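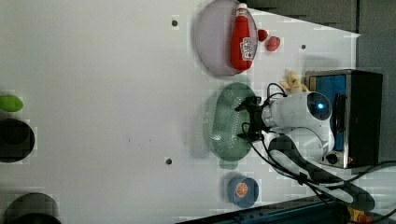
Cotberg Community Kitchen: progress report for March

We're eight weeks into the Saturday-free schedule you agreed to fund, and I'm so pleased with how it's going! The cooking classes have filled up, with 87 people signed up across the spring term (we had planned for 60), and Gráinne Lynch has already started a waiting list. Her bread evenings go fastest of all.

Spending to date is $3944, mostly rent and groceries. The oven repair came in cheaper than the quote, so we'd like to move the leftover $115 into the spice and dry goods line if you're happy with that.

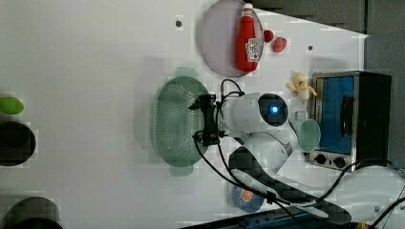 Next steps

Ignacio Cantero is writing up the recipe cards in Spanish and English, and the first batch looks great. We still need a second teacher for the family class. Araceli Barroso taught a trial session and the kids loved her dumplings, so I'm hopeful.

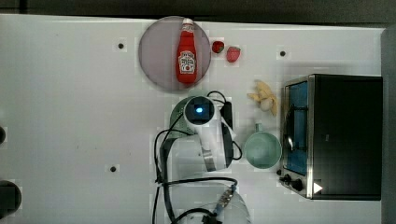 She can start in April if her shifts at Navby work out. The one real delay is the food safety course, which has slipped until the new trainer is confirmed. I'll send dates as soon as I have them.

Estíbaliz Cifuentes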